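11/28/18

J'ai dormi peu et je me suis levé avec la fiche de sécurité encore dans la tête. Nous en sommes à la version 3 et je pense qu'elle n'est pas la dernière. J'écris ce journal en français pour continuer à pratiquer, alors je demande pardon au cahier pour les fautes.

Le matin, j'ai relu la fiche entière avec un crayon. Elle s'appelle toujours « Règles pour le démontage assisté, cellule Kurlow », et elle est devenue trop longue. Quand je suis arrivé à l'atelier en octobre, il existait une seule feuille collée sur l'armoire, avec des phrases comme « faire attention au bras ». Faire attention, cela ne veut rien dire pour une personne fatiguée. J'ai donc écrit des verbes : couper, attendre, vérifier, noter. Maintenant il y a trop de verbes, et je dois choisir.

La règle qui me coûte le plus de travail est celle de la main dans le boîtier. Elle dit ceci : quand le bras est sous tension et que sa pince se trouve plus bas que le bord du boîtier, aucune main n'entre, même pour reprendre une vis, même pour deux secondes. Avant, on pouvait entrer si la vitesse était réduite. Je comprends pourquoi on aimait cela, on gagne du temps. Mais la vitesse réduite se règle sur un écran, et un écran, on peut l'oublier dans un autre mode. J'ai préféré une limite que l'œil peut contrôler sans lire rien : la tôle du boîtier.

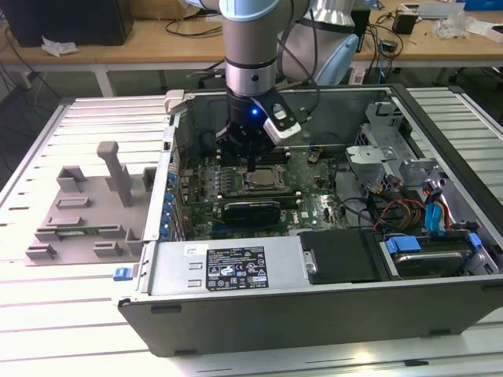

Cellule Kurlow, boîtier ouvert, pince au-dessus de la carte mère.

La deuxième chose est la position de départ. Le boîtier doit être couché, le panneau enlevé, l'ouverture vers le haut, et rien ne doit être posé entre lui et le support gris à sa gauche. Ostap trouve que c'est évident. Je lui ai répondu que les choses évidentes sont celles qu'on n'écrit pas et qu'ensuite chacun fait à sa façon. Il a ri, mais il a signé la page.

Vers midi j'ai mangé ma soupe devant l'ordinateur, ce que je ne devrais pas. J'ai compté les lignes du registre d'essais : 183 passages notés depuis le début, et 2 arrêts d'urgence. Les deux arrêts sont bien décrits pour la cause, mal décrits pour la suite. On ne sait pas qui a redémarré, ni après quel contrôle. C'est un trou dans la procédure et c'est aussi ma faute, car le formulaire ne le demandait pas. J'ai ajouté un champ « redémarrage autorisé par », obligatoire, et un champ pour l'heure. Le site de Flalutstead utilise déjà quelque chose de semblable, je leur ai écrit pour avoir leur modèle. Pas de réponse ce soir.

L'après-midi fut plus difficile. Nous avons parlé de la partie 4, le travail près des barrettes de mémoire. Là, le danger est moins pour la personne que pour la pièce. Si un doigt de la pince descend entre les loquets avec un petit angle faux, il appuie sur le plastique, et le plastique ne prévient pas. Ma proposition : approche verticale obligatoire sur les derniers centimètres, limite de force écrite dans le programme et pas seulement dans la tête de l'opérateur, et arrêt complet si la caméra perd la vue des loquets. J'ai écrit aussi que les fils doivent être écartés avant le début du cycle, jamais pendant. Un fil d'alimentation qui passe au-dessus de la carte, c'est une boucle qui attend d'être accrochée.

Je ne suis pas sûr pour la limite de force. Dedov nous a donné une valeur, Gebretsadik une autre, presque le double, et aucun des deux fournisseurs n'explique comment il a mesuré. J'ai laissé la case vide, avec une note au crayon. Je préfère une case vide à un chiffre que je ne peux pas défendre.
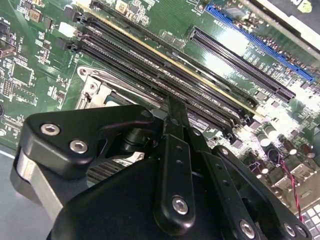 Svatopluk Kadlec m'a dit, quand je lui ai montré le brouillon, que je mélangeais deux documents : une règle de sécurité protège les gens, une consigne de qualité protège les cartes, et si on les met sur la même feuille, l'opérateur finira par croire qu'elles ont le même poids. Il accepterait qu'on discute d'un loquet cassé, il n'accepterait jamais qu'on discute d'une main. Il m'a conseillé de couper la fiche en deux et d'imprimer la première sur papier jaune.

Sur le moment j'étais un peu vexé - j'avais passé tant d'heures à tout mettre ensemble. Ensuite, dans le tram, j'ai trouvé qu'il avait raison. La partie 4 ira dans un cahier de méthode, avec les forces, les angles et l'éclairage. La fiche de sécurité restera courte, une page recto, lisible debout.

Il reste la question de la formation. Est-ce qu'une personne qui a signé l'ancienne feuille doit signer de nouveau ? Je dirais oui, pour chaque version, mais Ostap Ivanyshyn craint qu'on signe alors sans lire. C'est possible. Peut-être demander à chacun de montrer l'arrêt d'urgence avec sa main, en plus de la signature. À essayer.

Demain : couper le document, téléphoner à Dedov pour la méthode de mesure, acheter du papier jaune. Et du pain, il n'y en a plus.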